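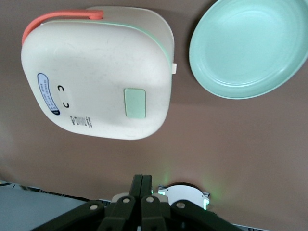

Fig. 1. Lunch box and plate on the table, wrist camera view, gripper fingers together.

Section 4: Running the lunch box demo on an open day

I wrote this after our November open day at Wernon, when I did the whole thing from memory and forgot half of it. Last changed 14 Jan 2022. You'll want the arm powered up and homed before you start (that's Section 2, go and do it now, I'll wait).

1. Wipe the table and let it dry.

2. Put the lunch box down flat, with the green latch panel on the plate side and the orange handle pointing away from the gripper. Use Fig. 1 as your guide. It needn't match to the millimetre, but leave a good strip of bare table between the box and the fingers.

3. Set the green plate off to the right, further out than the box and clear of it. Visitors love moving the plate, so check it again before every run!

4. Open Tridusik on the laptop and pick the wrist view. You should have the box and both fingers in sight. Part of the plate is enough.

5. Type in job number 2935 and press Load. If you get the Dervishi stacking job instead, you've probably typed an old number off the whiteboard. Clear it and try again.

6. Set the speed to 67. I've tried it faster and people step back from the rope, which rather spoils the chat.

7. Say "moving" out loud, then press Start. Keep one hand by the stop button the whole time.

CAUTION: No hands on the table while the arm is live, yours included. If somebody reaches in, press stop first and be polite about it afterwards.

Note: the box has picked up a few scuffs and smudges. Leave them alone, and please don't peel off the oval label. I set my positions with it on and I'd like it to stay put.

Note: I let no more than six visitors up to the rope at once. Everybody else can watch on the big screen by the Giledari stand, and you get a better view of the fingers there anyway.

8. Between groups, press Home, wait for the arm to stop, and go back to step 2.

If the fingers close in the wrong spot twice running, stop the demo and turn to Section 5.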